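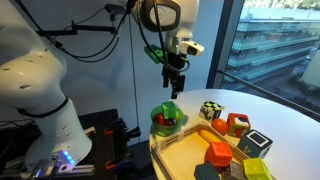 Fruit in the Bowl, Blocks in the Crate: A Tidy Table at Wemesham

Search this site Enter keywords Go

The August tidying mornings are back in the upstairs room at Wemesham, and what a cheerful way to start the day they are! The big window looks straight across at the office building over the street, and the round white table has been given over once again to the sort of small muddle every household knows, with fruit and toy blocks all mixed in together.

Emiko Oshima, who set the table up, likes to keep the task simple. Fruit belongs in the green bowl and toys belong in the wooden crate, and that is really all there is to it (though it does take longer than you would think, especially before coffee). The mornings begin at 9:30, and over 18 families have put their names down for the printed tidying sheet that goes with them.
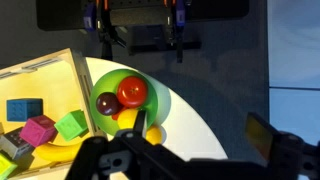
Lemons, a plum and a tomato in the green bowl, with a banana still in among the blocks.

Bananas are the usual stragglers, Oshima told us, and she has a soft spot for them, having found one in her own son's toy chest a good while after it went in. The blocks get their share of attention too, and the see-through green one has become quite a favorite with the younger children, who like to hold it up to the light before it goes away with the rest.
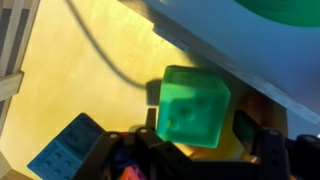 Masaru Miyazaki said he would gladly see the sheet grow to a second page, with socks and crayons on it, as those are what he is forever picking up at home. Oshima has promised to think about it, and copies of the present sheet can be had at the front desk until the end of the month.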